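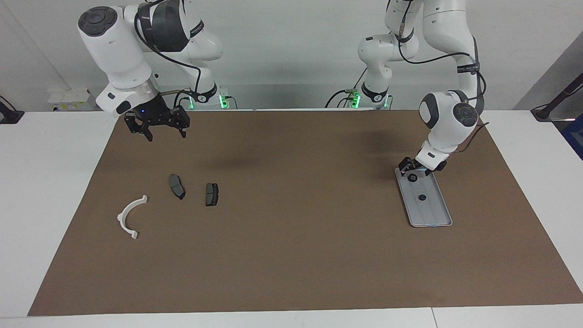 Photo: Lærke Lauritsen

Big mat on a white table, trim the tray or trim the mat?

laerke_l
OK so I finally got the brown mat down and I love it!! It covers most of the table and leaves a white margin on the left, the right and along the front. My question is the gray metal tray (the long one with the raised rim and the two black knobs). I keep setting it down on the diagonal and my other half says it should sit square to the edge. Opinions?

Carken54
Square. Drives me nuts otherwise. Also I'd want a mat that goes right to the edges, that white strip is going to collect every crumb going.

ultalo
Disagree with Carken – the strip is the best part, you can wipe it without lifting anything. Mine goes edge to edge and the corners curl. And leave the tray on the slant if that's how your hand reaches for it.

ovidiu_onu
Is the tray heavy? I had a metal one with a sharp underside and it left dents in a soft mat, took some 10 days to relax.

laerke_l
Not very heavy, and the corners are rounded so no scratches so far. Will check for dents tonight.

Carken54
Fine, keep the strip. But the small stuff on the left half needs a dish or something, come on.

ultalo
Let the woman have her left half, Carken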